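Stilthorpe bakes its way to a new oven

Stilthorpe's community bread swap is getting a home of its own, and on Thursday night the old feed store on Cakport Road was packed to the doors with people who wanted to hear the news in person.

The swap started with five households trading loaves on a porch in Plarkside. The idea was simple enough: you bake two of whatever you're baking, keep one, and bring the other. You go home with something you didn't make. Three winters later the list has grown to 200 households, the porch is long gone, and the group has outgrown the church hall, the library basement and a very patient hardware store.

Now they have a lease on the front half of the feed store, and they've raised $1,075 toward shelves, a sink and (this got the biggest cheer of the evening) a secondhand deck oven that a pizza place in Cakport is letting go. The oven can hold a dozen loaves at once, so people whose home ovens are small or cranky can finally bake in batches with everybody else.

"I moved here knowing not one person, and I learned the whole street by what they put in their rye," said Su-bin Yoo, who ran the first porch swap and still keeps the sign-up sheet. "Caraway, no caraway, orange peel. There's a man on my block who uses pickle juice. It's wonderful!"

Yoo brought milk bread to that first swap, and it has been the loaf to beat ever since. She has taught the recipe to anyone who asked, and there were four versions of it on the table Thursday, including one swirled with black sesame that was gone before the speeches started. Also on the table: a tray of seeded rolls, a potato loaf the size of a couch pillow, soda bread, and a pumpkin challah so glossy that people kept stopping to look at it. 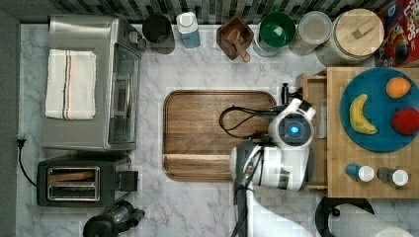 Most of the baking still happens at home, and the group wants to keep it that way. Members will be able to drop off bread at the feed store two evenings a week and on Saturday mornings, and the swap shelf will run on the same rule as before, one in and one out. Anyone who's short on time can trade butter, jam or eggs. Soup counts too, as long as it comes in a jar with a lid that really closes.

What's new is the teaching. Starting in November there will be beginner nights in the front room, with a first class on plain white sandwich bread and a second on sourdough starters. Everyone at the starter class will take home a spoonful of Ban, the group's own starter, which has been fed, split and passed around so many times that there's probably a jar of it on every street in Plarkside. Ban is famously forgiving. One member left hers at the back of the fridge all summer, gave it two days of flour and water, and had it climbing out of the jar by the weekend.

The kids' table is coming back as well. Last year it was pretzels, and the shapes that came out of that session (a snail, several initials, one very good dinosaur) are still talked about. This time the plan is pita, mainly for the fun of watching it puff up through the oven door.

There's plenty left to do before opening day. The floor needs sanding, the back wall has to be painted, and the deck oven weighs a great deal more than anyone expected. A work day is set for the second Saturday of the month, beginning at 8 a.m., with breakfast provided, and you can guess what kind. People with a truck, a floor sander or strong knees are especially welcome.

The group is also collecting recipes for a spiral-bound booklet to be sold at the counter. They want the everyday ones, stains and all: the loaf you make when there's nothing in the house, the rolls your aunt brought every holiday, the banana bread you no longer measure. Handwritten cards are fine and will be returned. Yoo said she's already had a dozen, and two of them disagree sharply about whether cornbread should have sugar in it. Both are going in, on facing pages.

Membership is free, and new people can sign up at the feed store door or at the Stilthorpe library front desk. The only thing you need to bring to your first swap is a loaf, and it doesn't have to be pretty. Lopsided ones go fast, and so do the slightly burnt ones, which a few regulars have been known to show up early for.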